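Ticket 23: green tablecloth keeps sliding, bowls go with it
Opened by Hiwot Gebretsadik, 14/11/2024

Hello dears! The dark green cloth from the Sindville store won't stay put under our colored bowls, and I've ironed it twice already, bless it. 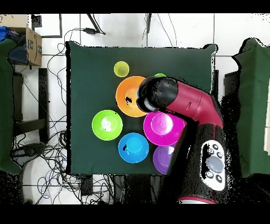

Bowls and cups on the green cloth

Reply from Ihor Yatsenko: Thank you for writing, Hiwot, and what cheerful colors! Could you try a rubbery shelf liner underneath, cut 2 inches short on every side? We've had good luck with that since March.
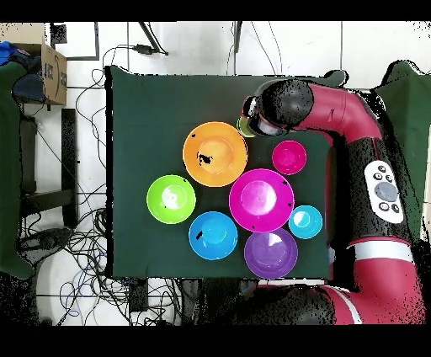

Orange, magenta and the others, same cloth

Hiwot: Liner bought, going on tonight (I may need Vira's good scissors!). Please keep this open for up to 5 days.

Status: waiting on customer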